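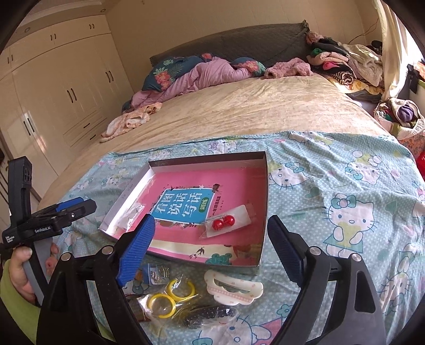

Figure 1. Small accessories laid out on a bed in front of a box tray, with two hand-held grippers.

Good practice rules for recording household tasks with hand-held grippers

Student project report, second version
Hanan Hamdan, Tamer Hijazi, Wiroj Meesuk
Supervisor: Dima Rawashdeh

1. Purpose of the project

Our department records everyday tasks with hand-held grippers, and the recordings are later used to train robot arms. When we joined the work, the rules for the people who record were spread over three places: a printed sheet in the laboratory, a long e-mail from Tamer Mansour, and what the older students told the newer ones. These sources did not always agree. For example, the sheet said that the start position must be the same in every recording, but the e-mail asked for a new start position each time.

Our task was to write one set of rules, to check it against existing recordings, and to say which rules are difficult to follow in a normal home. We did not study the training of the robot itself.

2. Material

We were given 1157 recordings from two collection rounds, which are called Illberg and Widska after the streets where most of the homes were. From these we chose 71 for close reading. Two of us watched each of them separately and wrote down every place where a draft rule was broken. When we did not agree, the third member decided. This took much longer than we planned, and the schedule in our first proposal was too optimistic.

3. The rules

The final set has 28 rules. We give the most important ones in this report. The full list is in Appendix A.

3.1 Layout before the start

Objects which will be picked up should be placed with a gap between them, wide enough for one open finger to pass. We first wrote a fixed distance in centimetres, but Dima Rawashdeh pointed out that a person at home will not measure it. A gap of one finger is easy to check with the gripper itself.

Transparent packets need more care. In Figure 1 there is glare on the film of the clear bag with the two yellow rings, and in such a case the edge of the packet can be hard to find. Our rule says that a clear packet should not lie on top of another clear packet at the start of a recording. It may lie on a printed cloth, because homes have printed cloths and the robot must learn to deal with them.

3.2 Soft surfaces

A bed is a permitted work surface. The older sheet allowed only tables. We changed this after some discussion, as many of the tasks people do with small things are done on a bed or a sofa. However, a soft surface gives way when the finger presses on it, so the name of the surface must be written in the recording form. The person should not smooth the sheet between two recordings of the same series. If it has been smoothed, a new series begins.

3.3 The container

Where a container is used, it must be in full view of the camera at the start. It does not have to be empty. If there are already things inside, as with the tray in Figure 1, where a white card holding two red balls and a crumpled packet lie over the workbook cover, the form must list them. We found that this rule was the one most often forgotten. It was broken in 40 of the recordings we read.

3.4 Background and privacy

Furniture, clothes and bedding may stay in view. The room does not need to be tidied, and we think it is better if it is not. Letters, photographs of people, medicine labels and screens must be removed or covered. School books may stay if no child's name can be read on them.

3.5 Hands

The free hand must not help. If an object falls to the floor, the person stops the recording and marks it as interrupted. Interrupted recordings are kept, but in a separate folder.

4. Difficulties

The rule about the gap was hard to apply to very small things. With hair accessories and beads, people tend to lay them close together so that everything can be reached without stepping. We considered a special rule for objects smaller than a matchbox but did not have enough recordings to support it.

The language of the rules was also a problem. Our first draft used the word "clear" in two senses, for a clear view and for a clear plastic bag, and Wiroj Meesuk noticed that one reader had removed all plastic bags from the bed. In the second version we write "transparent" in the rule list.

5. Open points

Tamer Mansour will use the rules in the next round, which starts in April. He has asked us to add a rule on lighting next to windows. We have not yet written it.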